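The Table Collection: Baskets, Bowls and Small Household Objects

Gallery guide – Lower Room

The Lower Room brings together 115 objects made for the domestic table during the second half of the last century and the early years of this one. They were given to the Zestent Museum of Household Design by several families and two former manufacturers, and most were in daily use before they entered the collection. The display was selected by Chie Tsuji, Keeper of Domestic Objects, and the notes on this page are drawn from the catalogue she prepared with Takumi Kaneko of the conservation studio.

Visitors will find the objects grouped by use and not by maker. Bread and fruit come first, followed by serving, storing and clearing away. Where a maker is known, the name is given on the wall label. Many of the pieces carry no mark of any kind, and in those cases the label gives the material and the approximate decade only.

The numbers printed beside each case refer to the handlist, which may be borrowed from the desk at the entrance. A large-print edition is available. Handlists should be returned at the end of the visit.

Case 1 – Bread

The earliest pieces in the room are the bread boards and bread baskets. Before sliced bread was common, the board stayed on the table throughout the meal, and its surface shows the work of the knife. Four of the boards are shown with the worn side facing forward.

The two willow baskets at the back of the case were repaired by their owners with string and, in one instance, with fuse wire. These repairs have been kept. The museum's policy is to stabilise household repairs and to leave them visible.

Case 2 – Wire

Wire was cheap, light and easily bent, and small workshops could produce a basket with little more than a jig and a pair of pliers. The Murakami workshop supplied hardware shops with egg baskets, soap racks and letter trays, all formed from the same two gauges of wire. The museum holds 70 pieces from the workshop, of which a small selection is on display.

Bare wire rusted quickly in a kitchen. Tinning helped, but it wore away at the points where wire crossed wire. The change came with plastic coating, which protected the metal, softened the edges and allowed the makers to offer strong colours for the first time. Buyers who had bought one plain basket for the larder now bought another for the table.
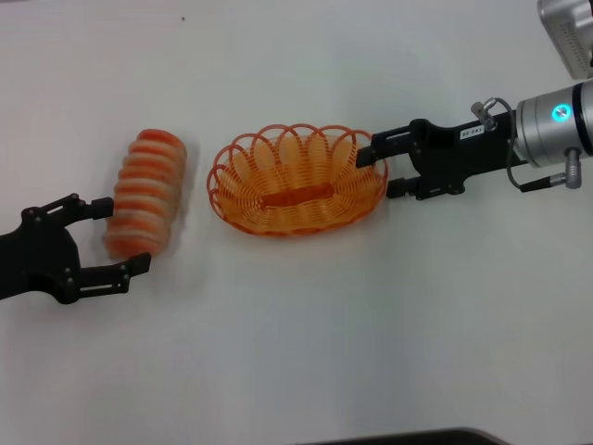

Coated wire baskets of this period were intended to be seen, and the makers gave most of their attention to the rim. A plain hoop would have served perfectly well to hold fruit or rolls. Decoration was obtained from the wire itself, bent into patterns that also stiffened the edge. The oval basket in bright orange is a good instance of the type: its rim is a continuous run of overlapping loops, which gives a scalloped, petal-like outline, and inside it the wire winds down in close rings to a flat strip along the base. The cylindrical piece banded in orange and a pale tone makes a suitable companion to it in colour. Shapes such as these were seldom lined, although some households placed a folded napkin inside to keep crumbs from the cloth.

Orange was among the most popular of the coated colours, together with white and a dark green. Trade lists kept in the museum's library show that shops ordered it in the autumn in particular, for the winter fruit season. Yellow sold poorly and was soon dropped.

Case 3 – Bowls for fruit

The glass and earthenware bowls in this case were generally kept for visitors. Several arrived at the museum in their original boxes, with the tissue folded as it had been in the shop. One donor recalled that her mother's cut-glass bowl was brought out 6 times in her childhood and washed on each occasion by the same aunt.

The wide, shallow bowl at the centre is by Rostier. Its foot was ground flat by hand, and the marks of the wheel can be seen when the case lights are at their lowest, in the hour before closing.

Case 4 – Trays and stands

Trays were often the first piece of table equipment bought by a young household. The examples here are of pressed tin, bent plywood and melamine. Zikirus, a firm better known for office fittings, produced the stacking tray at the left from offcuts, and sold it chiefly by post.

The cake stands beside it have been arranged in order of height. The smallest held a single cake and was used in tea rooms.

Case 5 – Clearing away

Crumb brushes, scrapers and small lidded pails complete the display. These were ordinary things, replaced when they broke, and few have survived. The museum would be pleased to hear from anyone who has a crumb scraper with its original tray, particularly one in painted tin.

The care of coated wire

Members of the public often ask the conservation studio for advice on baskets of their own. Takumi Kaneko offers the following guidance.

Dust coated wire with a soft, dry brush, working from the rim inwards. If washing is needed, use cool water with a very small amount of mild soap, and dry the basket at once with a cotton cloth. Do not leave it to soak. Water can enter through any small split in the coating and travel along the metal beneath, where rust may spread for years before it shows.

Keep baskets out of direct sunlight – orange and red coatings fade sooner than most. Old coating may become sticky in a warm cupboard, and baskets should not be stacked one inside another without a layer of acid-free tissue between them. Loose ends of wire should not be bent back, as the metal at that point is likely to be brittle.

Visiting the Lower Room

The Lower Room is reached by the stairs beside the cloakroom or by the lift from the main hall. Cases 1 and 2 will be closed for relighting during February, when the Murakami pieces may be seen by appointment in the study room. Requests should be made to the Keeper in writing, giving the handlist numbers of the objects required.

Photography without flash is permitted in all parts of the display. The full catalogue, with 147 entries including objects held in store, is on sale at the museum shop and may be consulted free of charge in the library.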